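# Sorting and Listing Your Stock

Welcome to the part of the Murkham guide where your shop really starts to take shape! By the time you reach the end of this section you'll have a stock list you can search, sort and print.

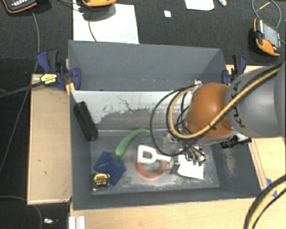

Before you begin, make sure you've finished the Drudico set-up and can sign in with your shop name. Keep a pencil handy too (it saves a lot of trips back to the keyboard).

## Adding your first items

1. Open **Stock** and choose **New list**. Give it a short name you'll still recognise in March, such as "Back shelves".
2. Press **Add item** and type a plain name. "Blue mug, large" works far better than a code!
3. Pick a group from the menu. Murkham comes with 20 groups, and you can rename any of them.
4. Type how many you have, then press **Save**. The item appears at the top of your list straight away.
5. Carry on until the first shelf is done, then press **Check list**. Any names that look alike are shown in yellow.

> **Note:** Item names can be up to 80 letters long, but labels only print the first 67. Put the most useful words at the front.

## Joining two lists

This is my favourite bit of the whole program. If you've been keeping separate lists for years, you can bring them together in one go:

1. Tick the 2 lists you want to join.
2. Choose **Join**, then pick which one keeps its name.
3. Look over the preview and press **Accept**.

> **Caution:** Joining can't be undone. Save a copy first with **File > Keep a copy**.

If you're moving over from Cattaneo, your old groups come across as well, though prices need to be set to pounds by hand. Shops using the Borkinia price sheet should load it after joining, under **Prices > Load sheet**.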